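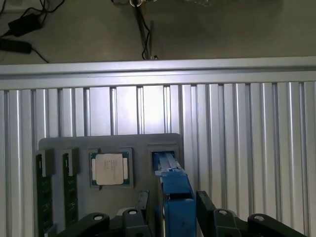
# Handout 4: Slotted Aluminum Framing and Parts Trays

Bench Assembly I, Unit 2. Read before the lab session. Bring the handout with you and write on it.

This handout covers the framing we build work surfaces from, the trays that bolt onto it, and how to handle memory modules when they are kept in a tray. The last two pages of your lab packet have the worksheets that go with it.

## 1. What an extrusion is

Aluminum extrusion is made by pushing a heated billet of aluminum through a shaped die. What comes out is a long bar with the same cross section from one end to the other. The bar is stretched straight, cut to length and heat treated. Most of it is then anodized, either clear or black. Clear anodizing leaves the silver color you will see on most frames.

The bars used for framing have slots running along their length. The slot is narrow at the mouth and wider inside. A T-nut sits in the wide part and can't pull out through the mouth. When you tighten a screw into the nut, the nut is drawn up against the inside lips of the slot and the part is clamped in place.

Terms you need:

- **Profile**: the cross section of the bar.
- **Slot** or **groove**: the channel along the length. Some profiles have a wide slot, some only a thin line used for locating or drilling.
- **Rib**: the raised strip between two slots.
- **T-nut**: the nut that goes in the slot. Comes in slide-in and drop-in types.
- **End tap**: a threaded hole in the end of a bar.
- **Rail**: a bar used as an edge or a guide along a surface.

## 2. Building a surface out of slotted panels

Wide, flat profiles with several slots can be set edge to edge to make a panel. The result is a surface of parallel ribs and channels. You can fasten to it anywhere along any channel, so a tray or a clamp can be moved along without drilling a new hole.

Across the channels you only get steps. A tray with two fixed screw holes will fit only where the hole spacing matches the slot spacing. Check this on paper first. In last term's labs this was the most common reason for remaking a tray.

A rail across the ends of the panels does two jobs. It ties the panels together and it closes off the open ends of the channels so that nuts don't slide out. If you use slide-in nuts, load them before you attach the rail. Count out the ones you need and add two spares per channel. Drop-in nuts can be added later, but they hold less and they can turn crooked in the slot.

**Order of work for a panel**

1. Lay the panels face down on a flat surface.
2. Butt them together and check that the ends line up.
3. Attach the cross members on the back. Finger tight only.
4. Turn the assembly over.
5. Load the slide-in nuts.
6. Attach the end rail. Finger tight only.
7. Check for square by measuring both diagonals. They should agree to within 1 mm.
8. Tighten from the center outward.

The course kit uses the Stastano profile set. The bars in it are cut to 444 mm, and you won't need to cut any of them. If a bar has a burr on the end, take it off with the hand deburring tool. Do not use the bench grinder on aluminum.

## 3. Cleaning the channels

Channels collect screws, wire ends and dust. A loose screw in a channel can jam a nut or scratch the underside of a tray. Before mounting anything:

- Run the plastic scraper down each channel you plan to use.
- Vacuum with the narrow nozzle.
- Wipe the ribs with a dry cloth. Use alcohol only if there is oil or tape residue.

Don't blow out the channels with compressed air. It sends chips onto the other benches.

Bare and clear-finished aluminum reflects a lot of light. If you are reading small labels on parts over a bright panel, move the lamp to the side so the highlight falls somewhere else. A dark tray also helps, and the parts stand out better against it.

## 4. Fixture trays

A fixture tray holds parts in known places. Each part has a recess, and the recess is shaped so that the part goes in only as far as it should. A tray differs from a storage bin in that you can reach for a part without looking for it.

Things to decide when you lay out a tray:

**Order.** Put the parts in the order they will be used. If two parts look alike, keep them side by side and have them face the same way.

**Depth of the recess.** For a thin board standing upright, the recess should be deep enough that the board doesn't lean, and shallow enough that you can grip it without touching the contacts.

**Clearance.** Allow 0.3 mm per side for printed trays. A machined tray can be tighter. Try one part in a test piece before you make the full tray.

**Corners.** Round the outer corners. Sharp corners chip on printed trays and catch on sleeves.

**Mounting.** Use at least two screws into different channels where the spacing allows it. With one screw the tray can swing.

The tray drawings in your packet are the Plavon pattern, revision B. Revision A had the mounting holes 2 mm too close together. If your printout says A, exchange it.

## 5. Memory modules

A memory module is a narrow circuit board with memory chips mounted along it and a row of contacts on one long edge. Most boards are green or black. A notch in the contact edge keeps the module from going into the socket backward.

Handling rules:

1. Put on the wrist strap and clip it to the bench ground point.
2. Hold a module by its short ends, or by the caps if caps are fitted.
3. Don't touch the contacts or press on the chips.
4. Set modules down in a tray or on an antistatic mat. Don't lay one on the ribbed panel. Bare metal edges can scrape the board.
5. Put modules back in the same slots they came from.

Caps are fitted over an edge of the board to give you something to grip. They should go on square and stay on when you lift. If a cap slides, take it off and tell the instructor. Don't tape it.

When you take a module from a row, lift it straight along the slot. Tilting it puts a side load on the board and can knock the one next to it. Keep the free hand clear of the neighboring module.

For the lab we use Jarivitz practice modules. They have the right shape and weight but they don't store anything, so treat them as good parts for practice and don't try them in a working computer.

## 6. Power bricks and cords

Power adapters are a part of the bench that people leave for last. Some points to check:

- Read the label on each adapter before plugging it in. Two black bricks can have different voltages and the same plug. Mark the cord at both ends.
- Leave slack where a cord crosses a rail, and don't pull it tight over the edge.
- Coil extra cord in large loops. Tight bends near the plug are where cords fail.
- Adapters get warm. Don't stack them or cover them with a cloth.
- If an adapter sits on the floor, keep it out of the walking path and away from chair wheels.

## 7. Screw torque

Use the preset driver from the Gebreyes rack. The settings are:

| Joint | Screw | Setting |
|---|---|---|
| Panel to cross member | M5 | 4 N·m |
| End rail to panel | M5 | 4 N·m |
| Tray to panel | M4 | 1.5 N·m |

Printed trays need a washer under each screw head. Stop when the driver clicks. A second click doesn't make it tighter in any useful way and may crush the plastic.

## 8. Lab task

You have 60 minutes. Work in pairs.

- Build one panel with an end rail.
- Check and record both diagonals.
- Mount one tray using two channels.
- Load the modules, then remove and replace each one three times.
- Note any module that leans, sticks or comes out with the cap loose.

Hand in the worksheet before you take the panel apart. Return all nuts to the bin. Each kit has 22 of them, and the bin is checked at the end of the session.

## Questions to think about before the lab

Why does the end rail go on after the nuts are loaded?

What would you change in a tray if the modules leaned to one side?

A tray needs to move half a slot spacing to the left. What are two ways to do it?

The written quiz on Units 1 and 2 is in February. Section 7 is open-note for the quiz. The other sections are not.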